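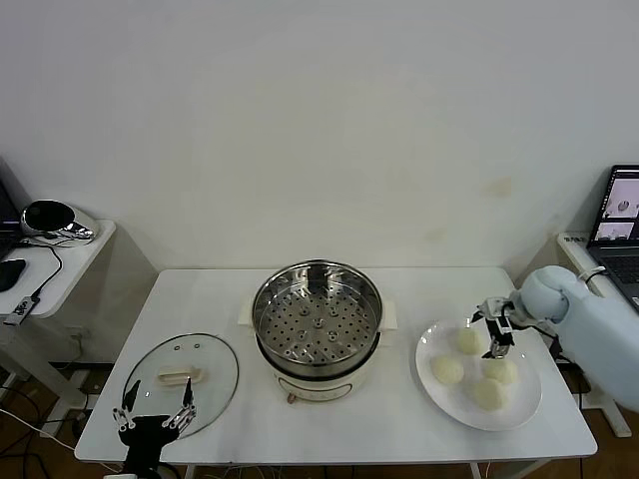

Household Task Program: Spring Update
2019-03-26

The Tusgate Institute has completed the first phase of its study on whether two-armed robots can carry out ordinary kitchen work. The phase began in November and was conducted at the Brernitz laboratory with support from the Nikolaidis Fund.

Members will recall that the study is limited to short chores performed at a table. The task now under review is the handling of steamed buns with an electric steamer, which requires one gripper to manage the lid while the other moves food between plate and basket. A bun is soft and varies in shape, and a grip suited to a glass lid will crush it.

Of 1000 attempts recorded in the first phase, 601 were completed without human help. Most failures occurred when the lid was being lifted or set down. Damage to the buns was less frequent than expected. The average attempt took considerably longer than the same work done by hand, and the Institute does not consider the present system ready for home use.

The second phase will add 200 attempts with cookware not used in training. A written summary will be sent to member organizations on request. Places for the open session at Prirnik Hall are limited to 20, and requests should be made through the program office.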